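Sumness to Charge for Library Seats, Then Doesn't

The town of Sumness has dropped its plan to charge visitors for a seat at the public library, eleven days after approving it and four days after discovering that the library has no agreed definition of a seat.

The fee, set at 80 cents an hour, was meant to apply only to people without a Sumness library card who stayed longer than a lunch break. The town put it forward in April to help close a gap in the building's heating budget. Residents would sit free. Everyone else would take a numbered ticket from a machine by the front door and show it when asked, though the question of who would do the asking was left for later.

Later arrived quickly. On the first morning of the trial a retired surveyor from neighboring Oron brought his own folding stool, set it up next to the periodicals and read the paper until noon. Staff looked through the new rules and found that they covered "library seating," which his stool plainly was not. By the end of the week he had been joined by a woman with a camping chair, two students on a yoga mat and a man who stood the entire time and seemed to be enjoying the attention.

"We had thought about people refusing to pay," said library director Saulius Kivi. "We had not thought about people bringing furniture."

The trial took in less than the cost of printing its tickets. A petition against the fee gathered 3246 signatures, an impressive number for a town whose last council election drew 1064 voters. Kivi said a good many of the names belonged to people in Oron, who have had no library of their own since the branch on Kordestani Street closed and became a mattress store. 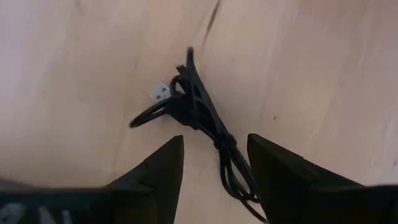
The reading room has always been crowded in the afternoon, and the reason has little to do with reading. It has the only long tables in town where a person can sit for three hours without buying a muffin. Patrons come to do taxes, write cover letters and, more than anything, plug things in. A black cable bunched up on a pale wooden surface means the same thing in Sumness as a coat on a theater seat, and regulars treat it with the same respect. Under the fee plan, whether a cord could hold a place while its owner went out for coffee, and whether the clock kept running in the meantime, became the subject of a two-page memo. The memo recommended further study.

The council spent most of its evening session on the matter. One member proposed extending the fee to cover "any posture other than walking," which the town attorney asked her to reconsider. Another suggested charging for electricity instead, until it was pointed out that the outlets in the east half of the room are on the same meter as the town clock. A third wondered aloud whether a person leaning on a radiator was using the heat or blocking it. There was no vote on that one.

In the end the fee was withdrawn without objection shortly after 10 p.m. The heating gap will be covered for now by putting off new carpet in the meeting room, where the council was sitting at the time and where several members were seen looking at the floor.

Anyone who bought a ticket during the trial can have the money back at the front desk. Kivi said refunds would be paid in cash, or visitors could put the amount toward a nonresident card, which costs $100 a year and has so far been purchased by six people, one of them by mistake.

The ticket machine is harder to get rid of. It was leased from Mondum, a parking supply company, on a two-year contract with no early exit, and it will stay by the front door until the lease is up. Staff are considering using it for the children's story hour, which has a line. It still prints "PLEASE DISPLAY ON DASHBOARD" at the bottom of every ticket — the company says that part can't be changed.

The man from Oron was back the next morning, in one of the library's own chairs. He told staff the stool had been bad for his hip.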